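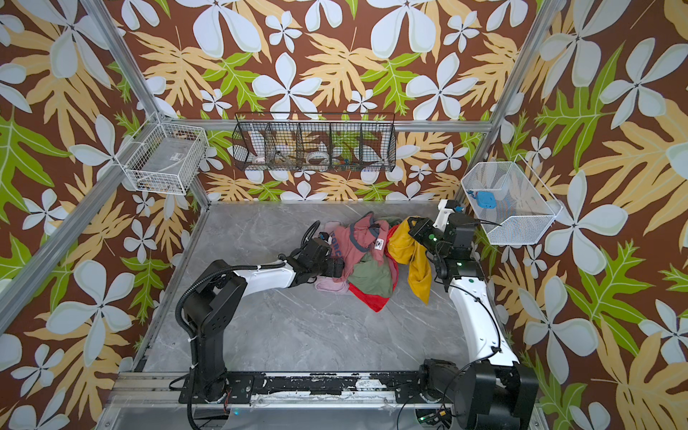 Graden divided basket in black, hung on the back wall

Graden Divided Wall Basket
Item no. 2883
Supplied by Brerkdale

A long wire basket with five compartments, for small things that get lost in a drawer. Tape, pens, clips and labels can each have their own section. The mesh is open, so you can see what is inside and dust falls through. Wipe clean with a damp cloth.

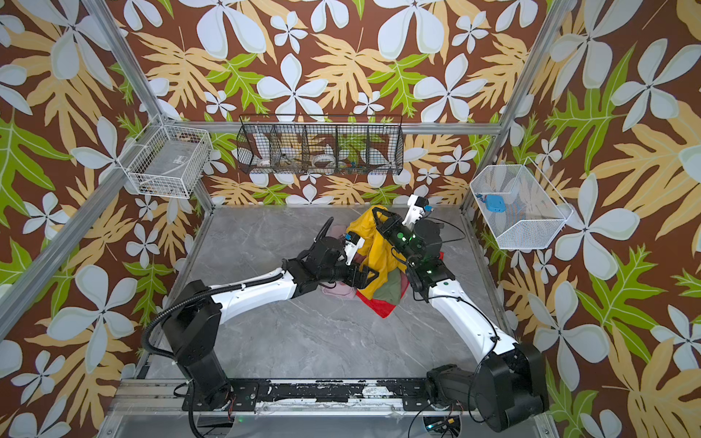
Black divided basket with white wire baskets on the side walls

The single baskets are sold separately, in white only. They suit cables, chargers and other odd shapes. Screws are not included, as the right type depends on your wall.

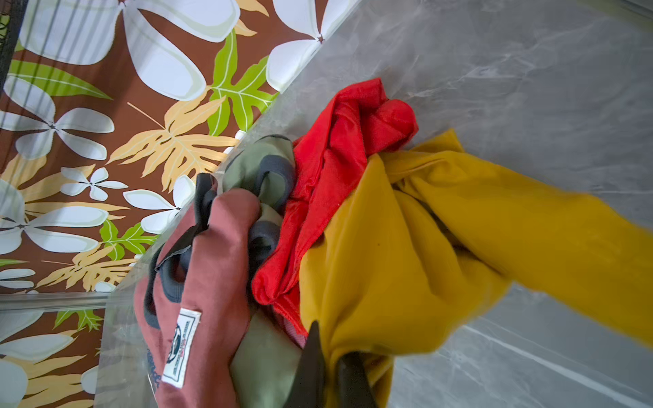
Thammasiri wallpaper is sold by the roll and comes in 16 prints. Order all your rolls together so that the batch numbers match. Samples are free and can be added to any basket order.
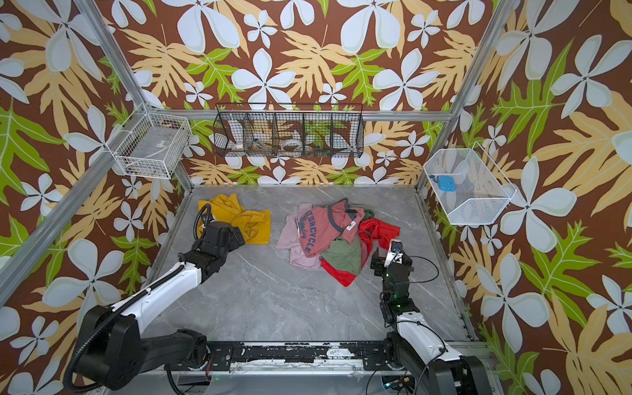
Wall storage works well in a small laundry or sorting area. Fix the baskets above floor level and the floor stays free for clothes. A tangled heap can sit in the middle, with room for a single item like the mustard one at the back left. Tape and other bits are up on the wall.

Delivery: 7 working days
Returns: unused, in original packing
Trade orders of 10 or more: ask for Nattawut Wannasri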